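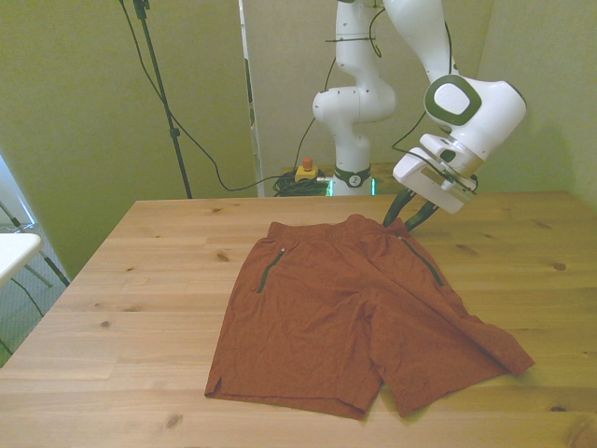

How should garments be prepared before they are handed in?
Garments should be clean, fully dry and free of loose items. Zippers should be closed, pockets emptied, and drawstrings tied in a single bow. Items that do not meet these conditions will be set aside and returned at the next collection.

Finstead Clothing Library
Frequently Asked Questions for Members
Last revised Dec 31, 2021

The Finstead Clothing Library lends everyday and outdoor clothing to residents of the Finstead district. The answers on this page apply to all members and replace the printed leaflet issued in September. Questions that are not covered may be sent in writing to the Member Services Office.

MEMBERSHIP

Who may join?
Membership is open to any resident of the district aged 16 or older. Children's clothing may be borrowed on a parent's or guardian's card. Proof of address is required at registration and must be shown again if the member moves.

Is there a fee?
There is no annual fee. A refundable deposit is collected at registration and held for as long as the membership is active. Deposits are returned by check after all items have been received and inspected.

How many items may be borrowed at one time?
Each card covers up to 6 items. A matching set, such as a jacket and pants sold together, counts as two items. Socks, underwear and swimwear are not lent.

How large is the collection?
The Library holds roughly 3,000 garments, divided between the main room on Masetti Street and the storage floor above it. Garments on the storage floor are listed in the catalog and can be requested at the desk.

BORROWING AND RETURNING

How long is the loan period?
The standard loan period is three weeks. It may be extended once, by phone or at the desk, provided that no other member has requested the item. Winter coats are lent for the full season and are not subject to extension.

Can items be reserved?
Members may place a reservation on any item in the catalog. Reserved items are held on the rail next to the desk for five days after notice is sent. Items not picked up in that time are offered to the next person on the list.

Where are returns accepted?
Returns are accepted at the Masetti Street desk during opening hours and at the Rulska branch on the days posted at its entrance. Clothing should not be left at the door outside opening hours. The member remains responsible for an item until it has been checked in.

Must items be washed before they are returned?
Yes. Members are asked to follow the care label and to use an unscented detergent. Fabric softener should not be used on rain jackets, running clothes or hiking shorts. Garments marked with a red tag are cleaned by the Library and should be returned unwashed.

What happens if an item is late?
A reminder is sent on the first working day after the due date. If the item has not been returned two weeks after the reminder, borrowing is suspended until the matter is settled. Late charges are not applied to children's clothing.

FOLDING AND PACKING

Does the Library require a particular method of folding?
All garments are folded to one of three widths so that they fit the shelves and shipping boxes. Members are not required to fold to these widths but are encouraged to do so. Instructions are given below for the garments most often returned.

How should shorts be folded?
1. Lay the shorts face up on a clean, flat surface with the waistband away from you.
2. Close any zippered pockets and press the pocket bags flat from the outside.
3. Smooth the fabric from the waistband toward the hems. Straighten each leg so that the two hems are level.
4. Bring one leg over the other along the center seam. The crotch will form a small point at the side; tuck it in.
5. Fold the hems up to meet the waistband. For longer shorts, fold in thirds.

Should an elastic waistband be stretched before folding?
An elastic waistband should be left relaxed. Pull lightly at both ends only if the band has rolled over on itself, then let it return to its natural width. Stretching the band to make it lie perfectly flat will cause the fold to spring open.

How should thin fabrics be handled?
Thin woven fabrics slide easily and tend to crease between the legs. Smooth them with the flat of the hand, working outward from the center. Ironing is not necessary. Where ironing is permitted by the care label, use the lowest setting and keep the iron away from elastic, zippers and printed logos.

What is the correct method for garments with side slits at the hem?
Bring the front and back edges of each slit together before making the first fold. If the edges are left apart, one corner will usually turn under and hold a crease. The same applies to tunics and long shirts.

How should pants be folded?
Fold one leg over the other, tuck in the crotch point, and then fold from the hem upward in thirds. Pants with a pressed crease should be folded along the crease and returned on a hanger if one was supplied.

How should sweaters and fleece be folded?
Lay the garment face down, fold each sleeve straight across the back, and fold the body in half from the bottom. Sweaters should never be returned on hangers. Heavy fleece may be rolled if it does not fit the bag.

What surface is suitable for folding?
Any clean, smooth, dry surface that is large enough for the garment to lie fully open may be used. Unfinished or splintered boards should be covered with a sheet. Beds and sofas are less suitable, as the fabric sinks and the folds come out uneven.

Which bag or box should be used?
Items should be returned in the cotton bag in which they were lent. Members returning more than one bag at a time may request an Ots folding crate at the desk. Crates should be loaded with the heaviest garments at the bottom. Plastic bags are not accepted for storage of any kind.

CARE, DAMAGE AND REPAIR

What should be done if a zipper sticks?
Stop pulling and check whether fabric or thread is caught between the teeth. Ease the fabric out by hand, holding the zipper tape flat. If the zipper still does not run, leave it as it is and report it at the desk. Oil, wax and soap should not be applied.

Should members repair items themselves?
Members are asked not to carry out repairs. A missing button, open seam or broken pull should be noted on the slip inside the bag. The workroom, under the supervision of Lina Abu Hammour, completed 139 repairs last year, most of them to hems and zippers.

Will a member be charged for damage?
Ordinary wear is not charged. This includes fading, light pilling, loose threads and elastic that has lost some of its stretch. A charge may be made for burns, bleach marks, cuts and items that have been altered. The amount charged never exceeds the replacement value listed in the catalog.

What if an item is stained?
Rinse the stain in cold water as soon as possible and note its cause on the slip. Members should not use bleach or stain remover on colored garments. Items returned with a stain and a completed slip are treated as ordinary wear on the first occasion.

What if an item is lost?
The loss should be reported promptly. The replacement value is deducted from the deposit, and any remaining balance is billed. If the item is later found, the full amount is refunded upon its return in good condition.

DONATIONS

Does the Library accept donated clothing?
Donations are accepted in September and again in the first weeks of spring. Garments must be in good condition and suitable for repeated washing. Each household may donate up to 70 items per year. Items not selected are passed on to other organizations unless the donor asks to have them back.

Are donors notified of the selection?
Individual notice is not given. Donors who wish to receive a written acknowledgment should state this on the donation form and include a mailing address.

FURTHER INFORMATION

How can a decision be appealed?
A member who disagrees with a charge or suspension may write to Qusai Mansour, Head of Member Services, within 30 days of the decision. A written reply will be issued. Borrowing rights remain unchanged while a charge is under review.

Is this page available in print?
Printed copies in standard and large type may be obtained at the Masetti Street desk and at the Rulska branch. The folding instructions are also available separately as a single sheet.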